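From: Flukik robotics club
To: flukik-members
Date: Sun 28 October
Subject: Re: [flukik-members] Sim arm: what is left before the qualifier

> I ran the Premix scene on the lab machine and on my laptop. The laptop
> gives me a different starting pose for the gripper every time, and the
> lab machine does not. Is that on purpose? Also, are we still using the
> old room with the shelves, or the plain one? My grasp script was tuned
> on the old one and I would like to know before I start over.

The starting pose is supposed to vary. The lab machine still has the seed fixed in the config from when we were debugging in August. Delete the seed line and it will match your laptop. Please do not commit a version with the seed set, that has happened twice now.

On the room: we are using the plain one. The shelves slowed down rendering and the qualifier rules don't ask for them. I pushed the new scene last night in the Mansour branch. It has two walls and the dark wood surface. Objects get spawned by the task script, so if you load the scene by itself you will see the gripper and nothing to pick up.

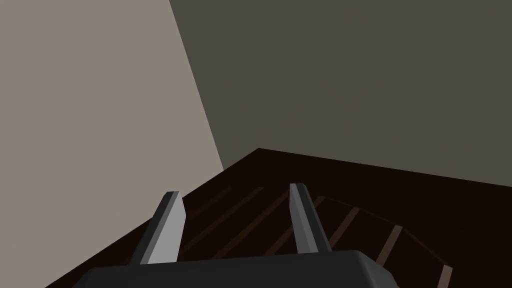

Hand camera view, fingers open, no objects loaded.

Two things I would like people to look at.

First, the lighting. The wood is very dark at this setting, and the plank lines barely show over most of it. The block detector was trained on the old, brighter table and I don't trust it here. Whoever has time, please try raising the ambient light a little and rerun the detector on the 1,852 saved views. Keep the wall colors as they are, the contrast at the corner is useful for checking the camera pose.

Second, the grasp script. You should not have to start over. The approach height changed and the finger model is the same as before. Change the height in the task file and run the short test, which is 800 steps. If it fails after that, send me the log and the commit you were on.

Our last full run on the old room finished 466 episodes before it ran out of disk. The Zevico drive is plugged in now — write your output there, and clear out your old runs if you don't need them.

We have 4 slots on the lab machine this week. Reply to the list with the one you want, mornings are open. I still need someone to write the half page on our method for the entry form.

--
Flukik robotics club
To leave this list, send a message with "unsubscribe" in the subject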